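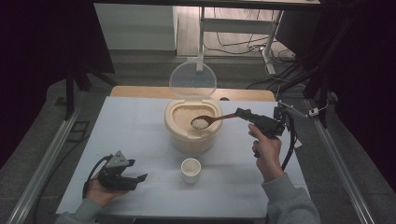
So the grippers are finally at the stage where I can stop soldering and start scooping rice, and I have been scooping a lot of rice. If you've been following along since last November you'll know this was supposed to be a small winter project (ha). It has eaten a corner of the workshop, most of my cable ties and a good chunk of my evenings.

Quick recap for anyone new. I want an arm that can do little kitchen jobs, and the way I'm teaching it is by doing the jobs myself with a pair of hand-held grippers, one per hand, so it learns from what the grippers did. You squeeze the trigger, the fingers close, everything gets logged. The arm itself is still in pieces on a shelf. I'm calling the whole thing Porkis, for reasons that made sense at midnight.

The job I picked first is moving rice from the tub to a little cup with a wooden spoon. Fouzia Afridi told me to start with blocks like everybody else, and she was probably right, but I don't eat blocks. Rice is a great test! It slides, it heaps up differently every time, and you find out right away if your wrist is crooked.

Holding the spoon was the part I got wrong for longest. My first printed fingers were smooth, and a round handle just rolled between them the second there was any weight in the bowl. I tried tape, then heat-shrink, then a rubber glove cut into strips (don't, it peels). What I've settled on is a shallow groove down the inside of each finger with a thin silicone pad glued in. I also learned to grab the handle further back than feels natural. If I choke up on it, the gripper blocks the view of the bowl, and then the little camera on top spends the whole run filming my spoon handle.

The trigger spring took three tries too. The original one came out of a box of odds and ends from Skollberg and it was so stiff that my index finger gave up before the rice did. Shahzad Qureshi had a softer one in a drawer and it's lovely, you can feel the fingers meet the handle and stop there. I owe him lunch.

Cables are still a pain. The right one runs down past my wrist and I keep catching it on my sleeve. The coiled one on the left behaves better, so I'll probably switch both over once I find another the same length. Nelu Sima wants me to go wireless and I keep saying no — I've had enough trouble with dropped data without adding batteries to the list.

As for the rails down the sides of the table, those are plain aluminum extrusion and they were easily the best decision of the build. I got the 935 mm lengths and had them trimmed to 924 so they'd clear the posts. Anything I want to add just bolts on, and when I change my mind (often) it slides along. I did put one bracket on backwards and didn't notice for a week.

Numbers, because somebody always asks: 700 good runs so far, and I threw out all the ones from the first couple of days when I kept hitting the rim of the tub. The left gripper mostly just waits its turn in this task. I still hold it the whole time, partly so the data has both hands in it and partly so I get used to the weight. My forearms have opinions about that.

Next up is getting the cup-tipping part going with the left hand, and then I have to put the arm back together, which means finding 6 screws I definitely put somewhere safe. Dionysis Tsoukalas is lending me his torque driver for that. If anybody has a good way to get rice out of the slot in an extrusion, please leave a comment, I'm currently using a toothpick.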